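진술서라는 걸 나는 그때 처음 써 봤다. 경찰서 2층, 난방이 너무 세서 코트를 벗었다 입었다 하면서 말이다. 12월이었고, 바움가르트너 저택에서 주방 일을 본 지 7년째 되던 해였다.

질문은 간단했다. 그날 밤 주인어른이 몇 시에 들어오셨느냐. 나는 열한 시 전이라고 썼다. 쓰고 나서 지장까지 찍었는데, 집에 오는 버스 안에서 벌써 속이 메슥거렸다. 사실 나는 시계를 안 봤다! 현관문 소리를 듣고 '아, 오셨네' 했을 뿐이고, 그때 내 손은 양파 냄새로 절어 있었고, 라디오에서는 스타바노 커피 광고가 나오고 있었다. 그 광고가 열한 시 뉴스 앞에 나오는지 뒤에 나오는지, 그걸 며칠을 두고 생각했다.

그라이니어 상회 금고에서 없어진 돈이 2,325만 원이라고 했다. 신문에는 '하녀의 결정적 증언'이라고 실렸다. 하녀라니, 요즘 세상에. 엄마는 그 기사를 오려서 냉장고에 붙였다가 내 얼굴을 보고 도로 뗐다.

형사는 친절했다. 너무 친절해서 문제였다. 내가 "열한 시쯤이었나" 하면 "열한 시 전이었다는 말씀이죠?" 하고 받아 적는데, 그 자리에서는 그게 그거 같았다. 따뜻한 유자차까지 얻어 마신 마당에 아니라고 하기가 좀 그랬달까. 나중에 읽어 보니 내 말투는 하나도 없고 웬 똑똑한 여자가 조목조목 말하고 있었다. 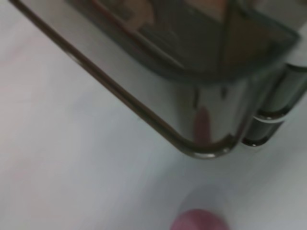
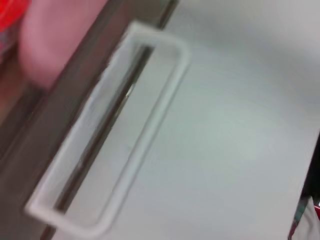

그럼 고쳐 달라고 하면 되잖아, 하고 니가트 코카르가 전화기 너머에서 말했다. 광고 시간은 방송국에 물어보면 나오는 거고, 네가 시계를 안 봤다는 건 너밖에 말할 사람이 없다고. 그러더니 지장 찍은 손가락이 어느 쪽이냐고 물었다. 오른손 엄지라고 했더니, 그 손으로 또 찍으면 되겠네, 한다.

말이야 쉽지. 나는 그날 밤 방송국 번호를 적어 놓고도 이틀을 더 끌었다. 겨우 전화했더니 담당자가 편성표를 한참 뒤적이다가, 그 광고는 열한 시 뉴스가 끝나고 나갔다고 했다. 뒤였다. 앞이 아니라 뒤.

다음 날 아침 일찍 경찰서에 다시 갔다. 친절한 형사는 자리에 없었고, 젊은 순경이 내 서류를 찾아왔는데 맨 위에 124번이라고 적혀 있었다. 정정하러 왔다고 하니까 순경이 새 종이를 한 장 꺼냈다. 이번에는 제가 직접 쓸게요, 하고 나는 볼펜부터 달라고 했다. 첫 줄에 이렇게 썼다. 저는 시계를 보지 않았습니다.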